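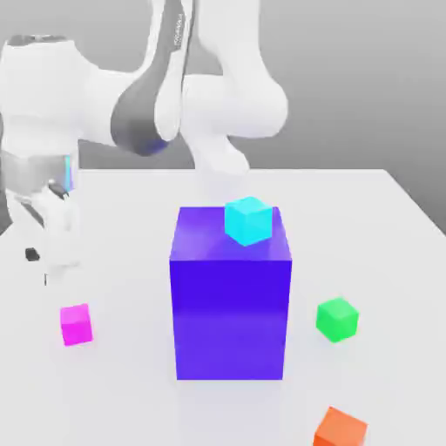

Sim render, Clumisis task: four small cubes, one big purple box.

Saturday, February 9, 2019
Re: [hodov-users] stacking policy won't learn

Hi all,

> we trained on the Wason reward for 800 epochs and the arm
> just hovers. Are you randomizing the tall box too, or only
> the cubes?

Both! We only moved the cubes at first and got the same hovering you did, so I feel your pain. Now the box position gets resampled every episode, and one cube (cyan in the render) can start on top of it. That last bit helped a ton - the policy quit treating table height as the only height worth visiting.

Numbers so far: 235 of 800 test layouts solved with the plain reward, and I've got 12 seeds of the new setup still running (I wanted 36 but somebody beat me to the GPUs, grr). The Akbari relabeling trick is switched on for all of them. I'd try that before touching your learning rate.

Do you penalize bumping the box? We dropped that term and I keep going back and forth on it.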